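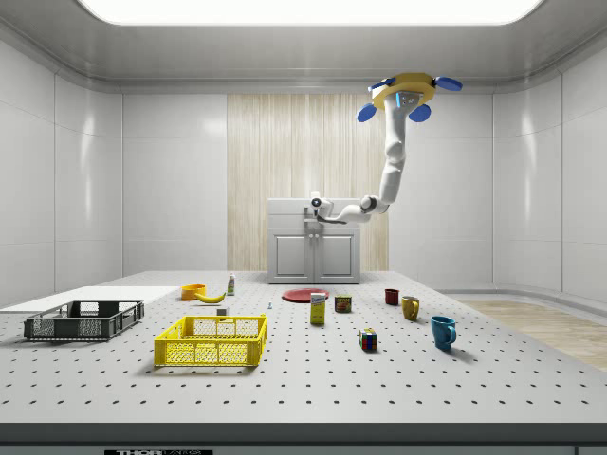 How long should I soak dry chickpeas before I cook them?
Eight hours in cold water is enough for most chickpeas, and overnight is fine too.

Home Forum Recipes Members Search

January, posted by Marwa Bouzid

I follow this rule, but my last bag from Bredavari stayed hard after two hours of cooking. I used 200 grams. Is it the water or the chickpeas?

molteo_4 wrote:
Old chickpeas, I think. Put a small spoon of baking soda in the soaking water and they will be soft.

Nesma El Khatib wrote:
I do not agree with the soda. It makes the skins fall off and I can taste it. My mother soaked them for over 8 hours with only salt, and she changed the water one time. 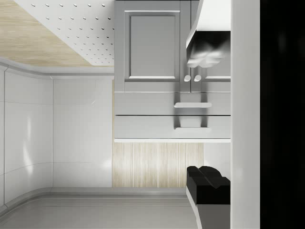 Gray cabinet and white tiled wall, kitchen corner.

molteo_4 wrote:
Salt makes them hard, everybody knows this.

Nesma El Khatib wrote:
I have heard it many times, but in my pot it is not so. Please try 100 grams with salt and 100 grams without, and compare.

Marwa Bouzid wrote:
Thank you both. I will try the salt first and buy a new bag from Bouazza. If they are still hard, I will use the soda, but only a little.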